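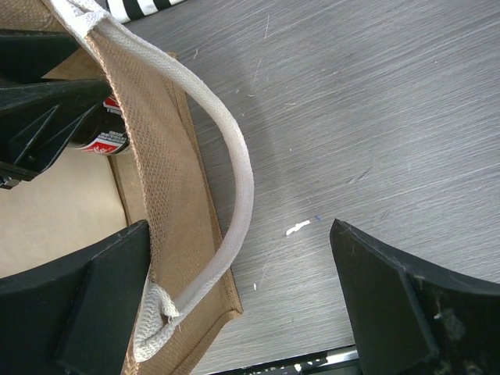

Progress Report No. 2, page 1 of 2

Stultthorpe Film Heritage Project
Report to the Condori Fund, for the period ending in May
Prepared by Lucie Lachance, project coordinator

Work done in this period

The main task was to build the public catalogue of films shot in our region, together with the reading list for each film. At the end of May the catalogue had 521 entries. Each entry gives the title, the year, the place of shooting when we know it, and the sources where a visitor can read more. Most of the sources are local newspapers and printed programmes from the old Putullow cinema. For the older titles we often have only one source, and I have marked these entries as "not confirmed".

I must report one correction. In the first report I wrote that the Putullow programmes were complete. This was my mistake. Two years are missing, and the library has no other copy. I have written to the Jostton historical society to ask if their members kept any, and I am waiting for the answer.

The interviews are going well, although they take more time than I had planned. People remember the evening at the cinema very clearly, but they do not always remember which film it was. When the title and the memory do not agree, we keep the memory as it was told and put the question of the title in a note. I think this is more fair to the person who gave us the interview.

Screenings

We held two screenings in the Stultthorpe hall. After the second one the discussion continued until the hall had to be closed. Several people asked for subtitles in French, and I would like to include this in the programme for autumn if the budget permits it.

Budget

Spending is within the approved amounts, except for scanning. The scanning centre raised its price in the spring. I have covered the difference from the travel line, as we agreed by telephone, and the revised table is attached on page 2.

Next period

We will finish checking the entries which are not confirmed, beginning with the silent films. The web page should open for visitors before the autumn screenings. I would also ask the Fund to tell us which form of the logo we should use, as the two files we received have different colours.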